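工作本,Elach 装订室
2026年6月22日

续三月份那一页。账簿371号,从 Ornance 送来的那一本,今天开始真正动手。前面几次只是看和写,没有动。

先把状态重新抄一遍,免得以后翻来翻去。半皮装,书脊和书角是山羊皮,粒面,原来应该是深绿色,现在书脊上已经变成棕色,只有勒口里面还能看见绿。书板是纸板,高259毫米,前板的下角软了,分层,用指甲可以掀开。内页是手工的直纹纸,写的是铁胆墨水,颜色很稳,只有最前面的一帖有一点透到背面。缝线断在第二帖和第三帖中间,其余的线我拉了一下,很紧,不打算拆。

三月我写过“全部重缝”。现在看,这句话写得太快。Henrike Wegener 当时在旁边用铅笔写了一个问号,我没有理会,今天我把问号描成钢笔的了。线还好的地方就不动。只在断的地方接一根新的亚麻线,从第一帖进,到第四帖出,打在旧线上。

一、除旧胶

书脊上有两层东西。外面一层是后来的人刷的,黄,脆,用骨刀一推就成片掉下来。里面一层是原来的动物胶,薄,颜色像淡茶,粘得很老实。外面那层我全部去掉了,干的方法,不用水。里面那层用甲基纤维素糊敷上去,等它软,再用木片慢慢刮。第一段我等的时间太短,刮的时候带起来一点纸毛,在第五帖的折缝上,长不到一厘米。已经用薄和纸补了。后面几段我让糊留得久一些,再也没有这个问题。

旁注:糊要厚。我以前总是涂得太节省,它就先干了,然后还得再涂一次,反而对纸不好。

刮下来的胶有气味,不重。里面夹着一小条印刷的纸,上面的字是反的,应该是当年用废报纸做的背衬,只印在胶上留下来。读出来的只有半个词,我抄在夹子里了,和修复没有关系,但是 Ornance 那边的人大概会喜欢知道。

二、淀粉糊

今天煮了两次。第一次失败。

第一次:小麦淀粉56克,先用冷水泡,水换过一次。煮的时候我离开去接电话,回来锅边已经结了皮。我把皮挑掉继续搅,可是糊里面有颗粒,过了筛还是有。这样的糊刷在书脊上,干了以后会摸到一粒一粒的,盖上皮更明显。我把它留给练习用的书板。

第二次:同样的量,同样的水,火小,人不离开。颜色从白变成半透明,木勺提起来时会挂住,再慢慢断。关火以后放在冷水盆里冷却。过筛两次,第一次用粗的马尾筛,第二次用细的。第二次过筛的时候要把刷子竖着压,不要画圈,画圈会打进去空气。

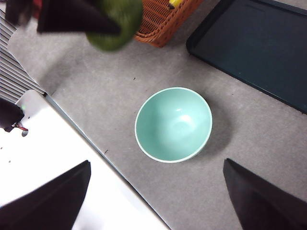
稀释是我最容易做错的一步,所以写得详细一点。浓的糊适合粘皮,稀的糊适合粘和纸,中间的那一种适合粘书脊上的布,而这三种在我的手里经常变成同一种。以后的办法是分开稀释,每次只取够用的一团,先压散,再一点一点加水,每加一次都完全搅匀才加下一次。容器我试过玻璃的和搪瓷的,现在觉得淡绿色的陶瓷碗最合适:里面是光滑的,釉面亮,碗壁有弧度,刷子走过去没有死角,白色的糊在薄荷绿和水蓝之间的底色上也容易看见结块。用白碗的时候我总要歪着头对着灯找。碗口那一圈薄边不要用来刮刷子,糊会在那里干成硬壳,第二天掉回去。Henrike 习惯在玻璃板上用刮刀调,速度比我快很多,我学了几次,糊都跑到桌边去了。

用中间浓度的糊贴了第一层和纸,从头到尾一张,纤维方向顺着书脊。贴完以后隔着无纺布用骨刀轻轻压,不推。第二层等明天。

剩下的浓糊盖保鲜膜,膜直接贴在糊的表面,放冰箱的上层。请大家不要放到下层去,下层的后面会结冰,解冻以后糊会出水。

三、皮

新皮还没有裁。Shearer 寄来的样皮有三张,都是山羊皮,植物鞣。我把它们排在窗边,跟勒口里面那一点原来的绿比较。

第一张颜色最接近,可是粒太平,好像被压过。第二张粒很好看,颜色偏蓝。第三张颜色偏黄,粒最大,背面很松,削边的时候可能会起毛。

我倾向于用第二张,自己调一点颜色。Henrike 认为应该用第一张,然后自己起粒。她的理由是,染色以后皮的吸水会变得不均匀,上糊的时候容易出花斑,而起粒只是用手的事情。我没有办法反对,因为我去年那个蓝色的盒子就是这样出了花斑,盒子现在还放在架子上。

关于起粒,抄一下她讲的做法,我用自己的话:

皮微微潮,粒面朝里对折,用软木板压着往前滚,滚的是那一条折痕。先从颈部到尾部的方向,然后横的方向,然后两条对角线。每个方向走完要把皮打开看。只走一个方向,出来的是平行的细纹,像直纹皮;两个方向是小方块;四个方向都走完,粒才会变圆。力气要一样,这是最难的。我在废皮上做了一块,右手那一半的粒深,左手那一半浅,很明显是两只手的力气不一样。换了方向再走一次,好一点,没有完全好。

废皮上的另外一个问题是水。我喷了两下,太多,粒压出来的时候很漂亮,干了以后退掉一大半。第二块只喷一下,卷在湿的吸墨纸里放了一会儿再做,干了以后粒还在。写下来:卷在纸里,不要直接喷。

判断粒好不好,我以前只看正面。现在改为把台灯放得很低,让光从旁边过来。每一个小凸起的顶上有一点亮,旁边暗,粒的高低马上就看得见了。正面的光下面,第一张和第三张样皮我几乎分不出来,侧光下面完全是两种东西。
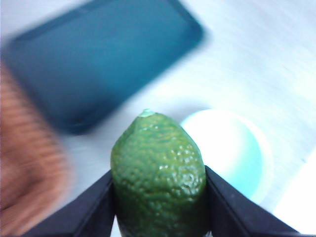
青柠的皮。右边迎着光,凸起的顶上有亮点。

接着写书脊。原来的书脊上有五条竹节,其中真的只有三条,底下有绳,另外两条是假的,用厚纸条粘出来的。我本来想五条都照旧做,量完位置以后发现假的两条并不在等分的地方,上面那一条偏高。大概当年的装订师傅是为了给标签留出位置。标签已经没有了,只剩一个颜色较深的长方形印子,四周有很细的金线的痕迹。

我决定照原来的位置做,不改成等分。以后看的人会以为是我量错,所以在修复报告里要写清楚一句。假竹节用两层旧皮叠起来,侧面削斜。最宽的一条竹节9毫米,其他的略窄,我按每一条自己的宽度做,不统一。

四、书板

前板下角。分层的地方用牙科的小刮刀打开,里面有灰,用软刷扫出来。送稀糊进去,用薄的硅油纸隔开,夹在两块小木板中间。夹子的力气不要太大,上一次我夹得太紧,糊从侧面出来,把贴面纸弄湿了一小块,留下水印。今天的没有出来。

贴面纸是糊染纸,蓝黑色,用梳子拉的波浪。磨损的地方露出白的纸板。我不想补花纹,只想把白的地方压暗。试了三种材料:水彩,干了太亮;Notik 的色粉,颜色对,可是擦得掉;水彩加一点甲基纤维素,比较稳,颜色也沉下去了。用第三种。先涂在和纸上,再把和纸贴到缺的地方,这样将来要去掉也容易。

颜色的配法(给下一次的自己):群青多一点,焦棕少一点,不要用黑。黑会让它发死。湿的时候看起来太浅是对的,它会变深。

后板没有什么事情。有一个虫眼,老的,不通。我往里面看了,很干净,没有粉。不填。

五、没有解决的

一,旧的书脊皮要不要贴回去。它揭下来的时候大部分是完整的,只有上端缺一块。可是它很干,表面有红腐,手一摸就有棕色的粉。可以先加固再贴回新皮上面,这样书架上看起来还是原来的书。也可以单独放在一个信封里跟书走。我觉得应该贴回去,Henrike 没有说话,她拿起来看了很久又放下了。这件事要问 Ornance,不是我们决定。

二,第一帖的墨水透背。现在不严重。我不想在那几页上用任何水。接线的时候要从折缝里面走,折缝如果要加固,就用预先涂好胶的和纸,用很少的乙醇激活。这种纸我们还剩下一点,在绘图柜最下面的抽屉,蓝色的文件夹里。我今天用掉一窄条做试验,粘得可以,揭的时候也没有带起纤维。

三,书里夹着一根干的草茎和一张小的收据。收据的位置我记了,在第六帖和第七帖之间,草茎在最后面。两样东西都放进聚酯袋,袋子上用铅笔写了页的位置。修完以后放回原处还是另外放,也要问。

四,压书机右边的螺杆又涩了。上了一点蜡,能用。请不要上油,上一次的油滴到了毡子上面,现在那一块毡子只好翻过来用。

六、明天

贴第二层和纸。接线,如果第一层已经完全干。给 Ornance 写邮件,附上书脊皮的正反面照片,语气要客气一点,我的上一封信他们好像读成了催款。

再煮一次浓的糊,今天的只够贴竹节。

把第一张样皮的尺寸再量一次。我在纸上画的裁法是竖着的,书脊一条加四个角,刚好放得下,可是皮的腹部那一边很松,书角不应该从那里取。如果横着裁,可以避开腹部,但是书脊的一条就要跨过中间那条脊骨线,颜色在那里会深一些。我画了两张草图,夹在这一页后面,铅笔的是竖的,红笔的是横的。Henrike 有空的时候请在其中一张上打钩。

补记,晚上:小木板里面的书角摸过了,边上还有一点凉,应该没有干透。不拆,留着过夜。薄和纸那一处补丁已经平了,在侧光下面看得见一条边,正面看不见。刷子洗过了,挂在水槽上面,毛朝下。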